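Vortragsnotizen: Kleine Gehäuse, kleine Schrauben
Freitag, Raum 407, Werkstatttreffen Skerside
Begrüßung kurz halten, Rory Ogilvie hat mich schon vorgestellt. Erst die Bilder, dann die Folie mit der Gliederung.

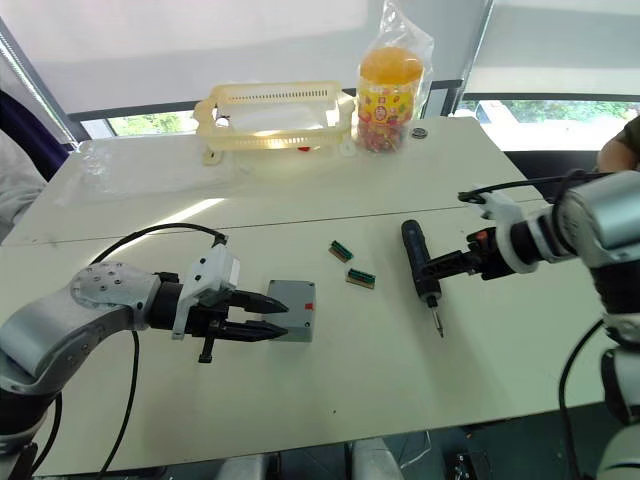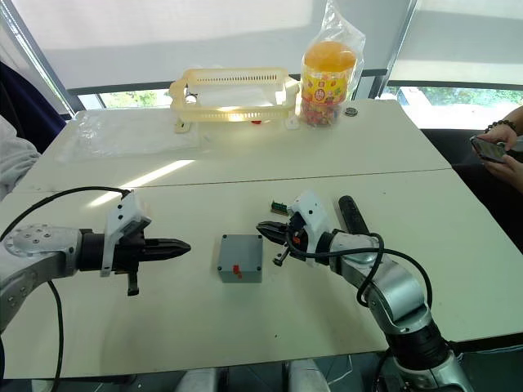
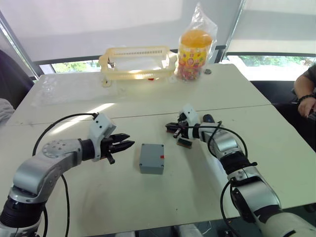 Lesezeit: 3 Minuten

Einstieg. Es geht um das graue Kästchen mit dem roten Kippschalter, mittleres Bild. Vier Schraubenlöcher, je eines an jeder Ecke des Deckels. Fragen, wer so ein Gehäuse schon einmal zugeschraubt hat und danach gleich wieder aufmachen musste. Hände abwarten.

Arbeitsfläche. Helle Tischplatte, wenig darauf. Auf den ersten beiden Bildern steht hinten ein cremefarbener Kunststoffkorb mit Schlitzen. Nicht zu lange beim Korb bleiben. Wichtig ist, dass vorn Platz für Gehäuse und Platine bleibt. Auf Weiß findet man eine dunkle Schraube sofort wieder, eine helle Unterlegscheibe dagegen schlecht. Wer viel mit Scheiben arbeitet, legt eine dunkle Matte unter.

Platinen. Auf dem ersten Bild liegen zwei kleine Stücke in der Tischmitte, hellbraun mit grünem Streifen. Platinen an den Kanten anfassen. Vor dem Einbau probeweise ins Gehäuse legen, ohne Schrauben. Wenn sie klemmt, nicht drücken, sondern erst nach dem Kabel am Schalter sehen.

Schrauben. Akkuschrauber ja, aber mit kleinem Drehmoment. Beim Gehäuse von Tenarden beginne ich auf Stufe 3, die letzte halbe Umdrehung immer von Hand. Über Kreuz anziehen. Den Bit senkrecht aufsetzen, sonst ist der Kopf nach dem zweiten Öffnen rund. Hier Muster mit dem ausgerissenen Gewinde herumgeben (liegt in der Aoun-Schachtel, bitte zurück).

Schalter. Vor dem Schließen einmal in beide Richtungen umlegen. Sitzt er locker, die Mutter innen nachziehen. Mit geschlossenem Deckel kommt man nicht mehr heran.

Einwand von Hertta Vuorinen aus der Probe: Warum nicht kleben? Antwort: Die Teile aus Sarkberg sollen repariert werden können. Nur wenn jemand fragt.

Danach 5 Minuten Fragen, dann Pause. Muster einsammeln und Fenster zu.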